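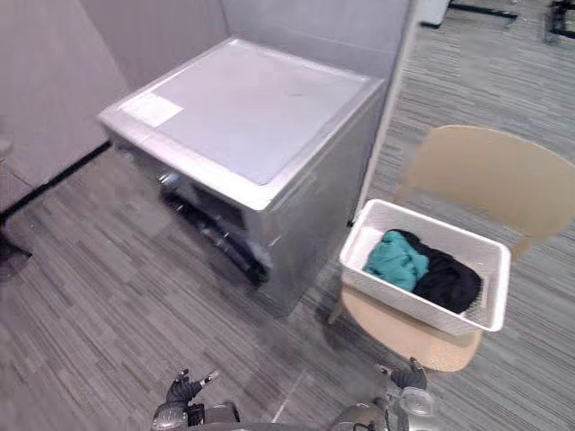 Falora 1221 Anti-Vibration Mount Set
Part no. 2039

The Falora 1221 is a set of moulded rubber mounts for front-loading washing machines, condenser dryers and compact dishwashers. Each mount is a single-piece cup that sits under the existing levelling foot. No drilling or adhesive is required on sealed concrete, ceramic tile or sheet vinyl. On timber floors fitted over joists, read the section on floor types before ordering.

Specifications
Material: natural rubber, black, non-marking
Hardness: 55 Shore A
Outside diameter: 68 mm
Recess diameter: 46 mm
Height unloaded: 34 mm
Rated load: 40 kg per mount
Operating range: 0 to 50 °C
Pack contents: four mounts, 2 spare recess liners, fitting sheet

Fit
The recess accepts round levelling feet up to 45 mm across. Hexagonal feet should be measured corner to corner. Feet with a fixed rubber boot may be fitted with the boot left on, provided the overall diameter is within the limit. Machines on castors are not suitable.

The mounts raise the appliance by 31 mm once loaded. Check clearance under the benchtop, and allow for the same rise in the drain hose where it enters the standpipe. For stacked pairs, fit mounts to the lower appliance only and keep the manufacturer's stacking kit in place.

Floor types
Performance is best on slab floors. On a timber floor the mount reduces noise carried into the joists, but a flexible floor can still resonate at spin speed. In that case use the Falora 1221 with the Fonda spreader board (sold separately), which distributes the load across two or more joists. Carpet is not recommended.

Fitting
Switch off at the wall and close both taps. Remove any transit bolts - a machine run with these in place will walk regardless of what is under it. Tilt the machine back and seat the front mounts, then repeat from the rear. Level on the adjustable feet with the drum empty, tighten the lock nuts, and recheck after two full wash cycles. Fitting is easier with a second person.

Care
Wipe with warm water and mild detergent. Keep clear of bleach, solvent and oil. Replace the full set if any mount shows splitting at the rim.

Range
The Bettencourt mount is the heavy version, rated at 65 kg, in the same colour. Skoltenano pads are flat, 10 mm high, and intended for low-clearance cupboards.

Warranty and enquiries
Two years against faulty material, from date of purchase. Trade enquiries to Judite Simões, technical sales.

Data sheet revised 2019-04-13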